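Household Systems, Unit 4: Sorting and Draining Small Utensils
Course notes, H. Kettani

4.1 Scope

These notes cover countertop storage for cutlery that goes from the sink to the holder without a towel. Drawer inserts are treated in Unit 5. Terms follow the Dradden reader.

4.2 Holder geometry

A draining holder has three working features: a perforated wall, a base that catches runoff, and at least one divider. Taper matters as well. A container that narrows toward the bottom keeps handles upright but concentrates water at the tips, so the base must be emptied more often than the volume alone would suggest. The sample load for the worksheet is 838 g. Record the load before adding water.

Mixed sets are harder to sort than matched ones. Chopsticks and spoons differ in center of gravity, and a chopstick placed alone in a wide compartment will lean across its neighbors. 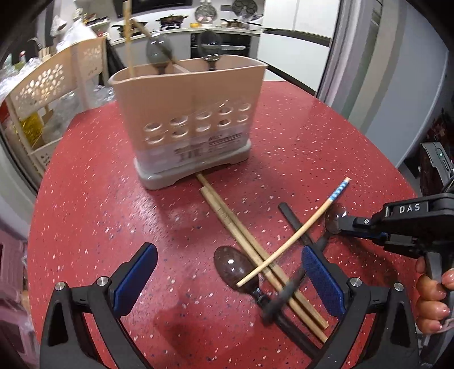 Fig. 4.1. Divided holder on drip tray base, partly filled; chopsticks and spoons still to be sorted in front.

4.3 Procedure

Separate by type first, then by length. Pair chopsticks by pattern and by the shape of the upper end – plain, squared or banded sticks should not be mixed within a pair. Load spoons bowl up, handles down, one compartment per type where space allows. In Fig. 4.1 one compartment holds a single spoon, while the leaning chopstick crosses in front of another. Unpaired sticks go to the left end until a match is found.

Crossed items are lifted from the top of the pile. Pulling from underneath rolls the round sticks.

4.4 Drainage check

Stand the loaded holder level. Pour 1000 ml over the handles in a slow stream and measure what collects in the base. Moataz Ashour's variant, used in the Saturday section, repeats the pour with the divider removed. Report both values in milliliters, no decimals.

4.5 For next session

Read Fahmy, chapter on wet storage. Bring one holder from home, any make, with its base.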